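# Talk notes: the Rurkero two-arm bench kit, after a month of use

Saturday, April 12, 2025. Slot is right after the coffee break. Don't wait for people to sit down.

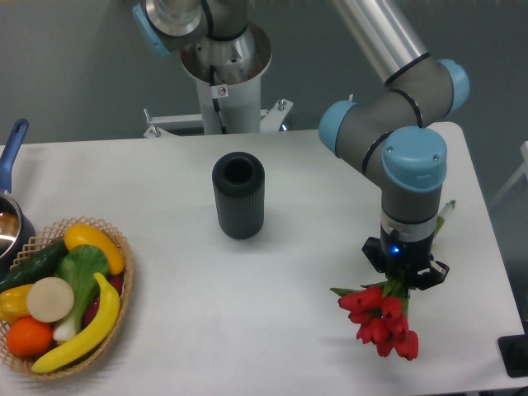

Somebody at Drilley asked whether a kit at this price is worth it when all you get is two arms and a box of software you could download yourself. The same question came up by email twice before this talk, so take it first.

Short answer to give: worth it for a group that wants to start recording tasks in the first week. Poor value for a group that already owns arms and has a person who likes writing drivers.

## 1. What you are buying

- Two arms, pedestals, mounting brackets, one gripper per arm, cabling.
- Control software with a one-year license. Renewal is extra. Read that part of the quote twice.
- A task library. Each task is a text file with a start layout, a goal and a time limit.
- One day of setup by a Rurkero technician. Ours ran into a second morning and they didn't bill it.

The table is not included. Neither are the objects. We used a plain white table and put together our own set of items. Say this clearly, the brochure doesn't.

## 2. The task on the slide

Flowers into a vase. The arm has the red tulips by the stems, blooms hanging down, and the vase is the dark ribbed one in the middle of the table.

Why I like it as a test for a kit like this:

- The grip matters. Stems are thin and they bunch up. Close too hard and you crush them, too soft and the bouquet rotates.
- The arm has to turn the bouquet over before it can place it. That takes real wrist travel, and cheap arms run out of it.
- The target is a round opening seen from above, with several stem ends that all need to go in.

Pause here. Let them look at the wrist angle. People who have only done pick and place with blocks usually have something to say about it.

Results from our runs: 10 clean placements out of 12 with a person driving the arm. The other 2 were both bad grips at the start, where the stems were held too close to the blooms. Once the bouquet is held low on the stems, the task is easy.

Don't claim anything for the learned policy on this one. We have too few runs. If pressed, say we plan to have numbers in June.

## 3. The gripper

Two things to cover.

First, the status light. It's a small blue light right on the gripper. On our unit, steady blue means ready, and it goes off when the arm faults. I thought this was decoration until we had three faults in a day and could spot each one from across the room. Keep this part short.

Second, the fingers. They come off with a hex key and the kit ships with one spare pair. We haven't needed the spares. Azevedo makes softer pads that fit the same mount, and for stems and leaves I would try those before touching the force settings. We have a set on order. I can't tell you yet how they hold up.

## 4. Clutter on the table

The demo in the brochure has one object and one target. Ours has a wicker basket of artificial produce on the left side, with a saucepan behind it, and those stay put during the flower task.

This is on purpose. A lot of the tasks in the library share objects — the banana belongs to a sorting task, the saucepan to a kitchen one — and clearing the table between tasks eats the day. The software lets you mark items as "ignore" in the layout file. It does work, with one catch: the ignore zone is always a box. A basket near a corner ends up blocking more table than you'd think.

We asked for round zones. The answer was that they're on the list.

Artificial produce is fine for this, by the way. It keeps its shape and it doesn't go bad over a weekend. If your application is real food, test on real food. Soft fruit in particular will give you different grip results.

## 5. Setup and space

Go quickly, this is on the handout.

- Both pedestals have to be bolted down. Ask the building first if you rent.
- Leave room behind the back arm. We put ours close to the wall and then had to reach around the pedestal to get at the cable.
- Even lighting helps more than bright lighting. We turned off the spotlights we had bought.
- A plain wall behind the table saved us work with the object detection.

Calibration between the two arms took us most of an afternoon the first time. Now it takes one coffee. Redo it any time somebody bumps the table, and somebody will.

## 6. What I don't like

- The license terms. Two arms count as two seats.
- The logs. They're complete but hard to read, and the time stamps from the two arms don't match without a conversion.
- The manual. It has 51 pages, and the emergency stop section is near the end. It should be first. Print that section and tape it to the wall.
- Support is good by phone and slow by email. Call them.

## 7. Against the other option

The Ilis kit was the one we compared it to. We had it on loan, one arm only, so be fair about that. The Ilis arm was quieter and the software was nicer to look at. Its wrist had less range and we couldn't get the tulips turned over without setting them down halfway. For boxes and bottles I'd have picked Ilis. For the mix of tasks we do, Rurkero.

No discount from either company. Say that out loud.

## 8. Questions

Likely ones:

- Can you buy one arm? Yes, but the task library assumes two.
- Does it run without a network? Yes, after activation.
- Can students use it alone? Ours don't. Two people in the room, one with a hand near the stop.
- Can we visit? Yes, mornings are best. Write to the lab address on the handout.

If there's time left, go back to the tulip slide and leave it up while people ask.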